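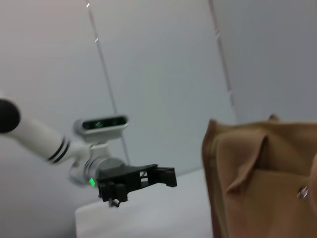 Two handles and a flat base are all most people ask of a shopping bag, according to a reader in Wunelcombe who wrote in after the trial was announced, and the shop should have asked customers before ordering anything heavier. The same reader wanted to know whether the new bag would still fold small enough for a coat pocket. It will not, as the trial notes make clear.

Vitura, the household goods shop in Wunelcombe, is to replace its thin cotton carrier with a heavier fabric tote from September. The first order is for 700 bags. They will be sold at the till and lent without charge to customers collecting click-and-collect orders, who may return them on any later visit.

The bag is brown and wide, with a hemmed rim and two carrying handles. It is slightly broader at the opening than at the base, which lets tins and jars be packed from above without the sides being held apart. The edges are bound in a darker reddish-brown. Vitura says the binding was added after the first samples, supplied by Hosevari, frayed at the lower corners when dragged across a concrete floor.

The handles are long enough to be carried over the shoulder with a coat on. When the bag is set down they fall over the front panel, and packing staff are asked to leave them there until the bag is full. On the earlier samples the handles were shorter and tended to drop inward, where they were packed under the goods and had to be pulled out again. 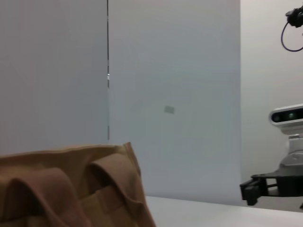
Trial results

The shop lent out 209 bags between the spring and the end of July. Each was checked on return for open seams, stretched handles and marks on the base. Five were withdrawn. Two of these had a handle seam that had begun to open at one end, and the other three had oil stains that did not come out in the wash.

The main complaint was stiffness. The cloth holds a crease once it has been stored folded, and the top corners in particular tend to stand up or curl over when the bag is opened again. Vitura considered a softer cloth and decided against it, as the sides of the softer version sagged when the bag was half full and bottles fell over. Customers are advised to store the bag flat, with the corners turned out and the rim pressed down by hand.

Some borrowers also reported that the bag was awkward to wash at home. The care label has been rewritten. It now gives a cool wash, no tumble drying, and reshaping while damp. The base should be pulled square before the bag is hung up, by the rim and not by the handles.
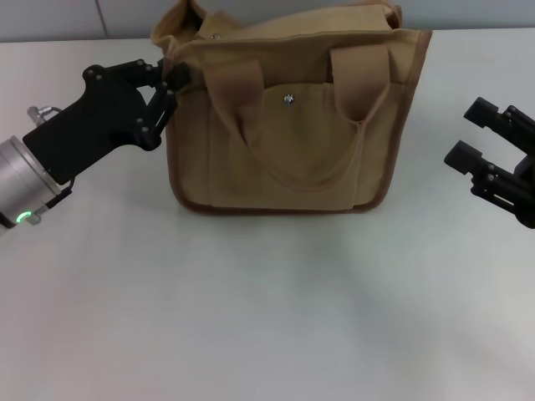 Storage behind the counter has had to change as well. The cotton carriers were kept in a drawer under the till, and the new bags are too thick for it. They will go on a low shelf beside the packing table, stacked on their sides with the openings facing the same way, so that one can be drawn out without disturbing the rest. Returned bags will be kept apart in a covered bin until they have been checked.

Repairs will be handled by Younis, the alterations shop on the same street. A bag with an opened handle seam can be handed in at either counter and will be restitched and put back into use. Stained bags that are otherwise sound will be kept by Vitura for moving stock between the shop and its storeroom.

The remaining cotton carriers will be given away until they run out. Anyone still holding a trial bag is asked to bring it back before the new ones go on sale. The Wunelcombe shop is closed on Sunday, and bags should not be left at the door.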